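The Day the Robot Missed the Mug

Have you ever poured a drink and had it land on the table? Robots do it too! At Stestska, a workshop where robots learn kitchen jobs, a robot named Bradon spilled the very same way 2 times in a row, and finding out why took some great detective work.

First, think about how YOU pour. Your eyes watch the water, your hand feels the pitcher getting lighter, and your brain fixes little mistakes before you even notice them. Bradon has to do all that with cameras, motors and a computer program.

On the day of the spill, Bradon tipped the pitcher perfectly. Nice and slow! But the water came down beside the mug and ran across the table. Delia Neagu hit the big red stop button, and every motor shut off at once. Water and electricity are a dangerous mix, so the stop button always comes before the mop.
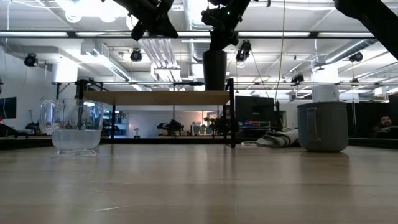

Fadi Tarawneh wondered if the mug had simply been bumped. Good guess, but the saved pictures showed it hadn't moved at all.

So what was the trouble? Glass! Light goes right through clear glass and bends on the way, so things behind it look wobbly and stretched. (Try it: hold a pencil behind a glass of water and watch it bend!) Bradon's program got mixed up about where the pitcher's rim ended. It was only off by the width of your thumb, but that's plenty when you're pouring.

The team showed the program 3,000 new pictures of clear glass, with all kinds of stuff behind it. They also gave Bradon a new safety rule: if the cameras don't agree about where the rim is, stop and wait for a person.

Then came the practice pours, 495 of them, starting with just a tiny splash of water each time. Bradon still stops to wait for help now and then, and everybody on the team cheers when it does!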